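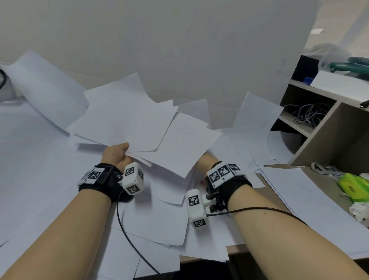
2 min read

Fostering with Hinov Cat Rescue: your questions

Do I need experience?
None at all! If you've lived with a cat, great, and if you haven't, we'll pair you with one of our easygoing adults first and you can call us as often as you like.

What do you supply?
Food, litter, a carrier and all vet care through the clinic in Kullstead. You bring the spare room (a bathroom works fine for kittens, they love a bathtub).
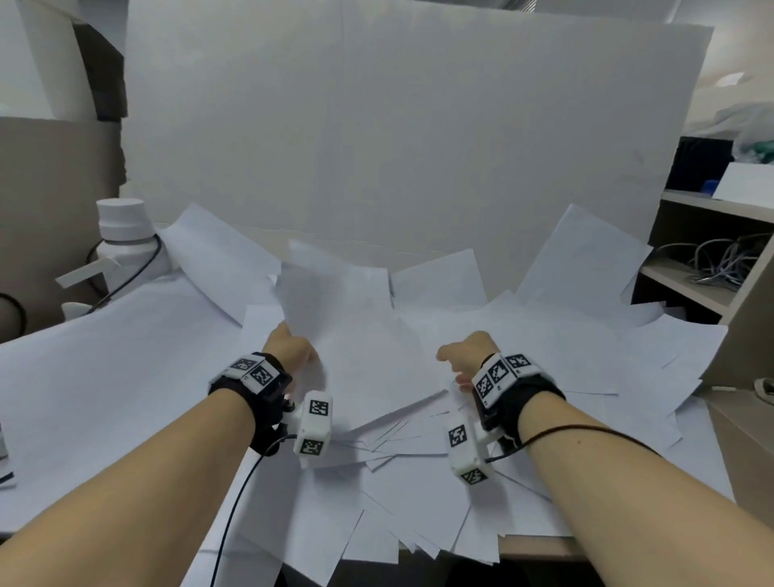 Toys are welcome too, but please skip anything with string or loose bells. Our cats are just as thrilled with a ping-pong ball.

How long does a foster stay last?
Most are around 12 weeks. Moms with litters stay until the kittens are old enough to be fixed, and shy cats get as long as they need.
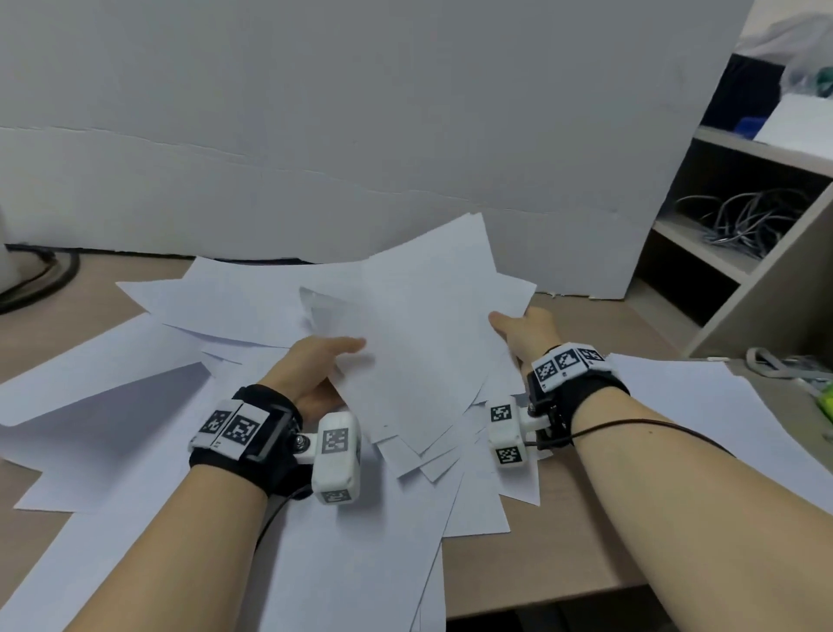
Can I foster if I have a dog?
Many of our foster homes have dogs. We ask that you keep a closed door between them for the first 7 days, then start short visits with the dog on a leash.

What if I fall in love?
It happens all the time and we're delighted when it does! Foster homes get first choice, as long as you tell us before the cat's profile goes up.
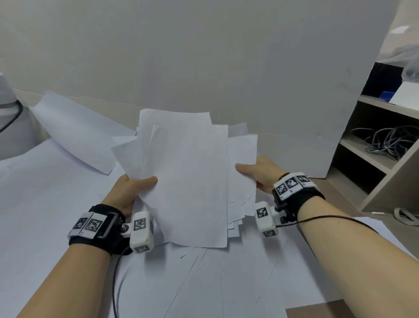
The adoption fee is the same for everyone and covers shots, the microchip and the spay or neuter surgery.

Where do I pick up my foster?
At our Ollberg house, by the side door. Ring twice, the kittens are loud in September!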